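Let the robot drop the plate

I have been reading fault logs for fun since December, and I want to talk you into doing the same. The one I keep going back to comes from the Prurov kitchen trial, where a two-armed robot was learning to handle dishes at a sink. Out of 80 runs, 58 finished cleanly. Most people would stop at that number. I went straight for the other 22, and they are wonderful.

The fault itself sounds dull. The robot would close its fingers on a plate, lift, and then stop with its arm in the air. The controller thought the grip had failed when the plate was sitting there perfectly well. So it let go, as it had been told to do. Plates went into the sink, and on 2 runs they went onto the floor.

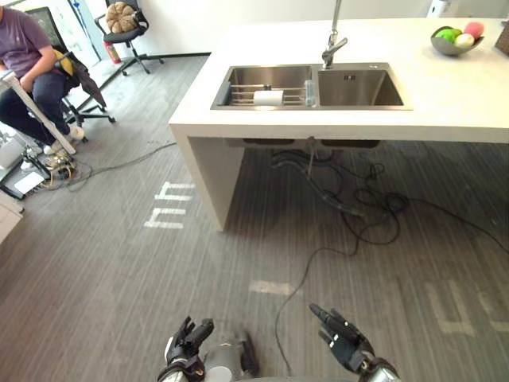

What I love is how long it took to find the cause, and how ordinary it was. The team blamed the fingers first, then the software from Yorath, then the light coming in from the windows. All fair guesses! The trouble was a cable that pulled tight when the arm reached past a certain point, and the signal from the hand dropped out for a blink. A person holding a plate and losing feeling in their fingers would hang on and yell. The robot had been taught that no signal meant no plate.

That is a design choice, and I think it was the wrong one. A lost signal and an empty hand are different things, and a machine working near people should be able to tell them apart, or at least admit that it can't. My rule would be simple: if the robot doesn't know what it is holding, it should hold still, keep its grip and call for help. Somebody can walk over and take the plate.

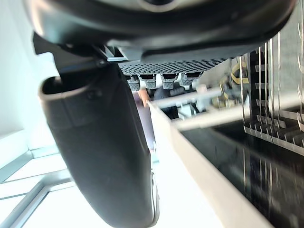
I know the case against. Holding on can be worse than letting go if there is a sleeve or a finger caught in there, and the people at Jorow make that point well. Fine — then give the person beside it a release they can reach without leaning across the arm. Put it at elbow height, in a bright colour, and test it every morning.

The thing that gets me excited is that the log was published at all. It ran to 34 pages, with the wrong guesses left in. Vimach put out a trial report in March 2024 that had one line on faults, and I learned nothing from it except that there had been some. I would trade ten of those for another log with a tight cable in it. If you work with these machines, please write down the boring failures and put them where the rest of us can read them. I'll bring the tea.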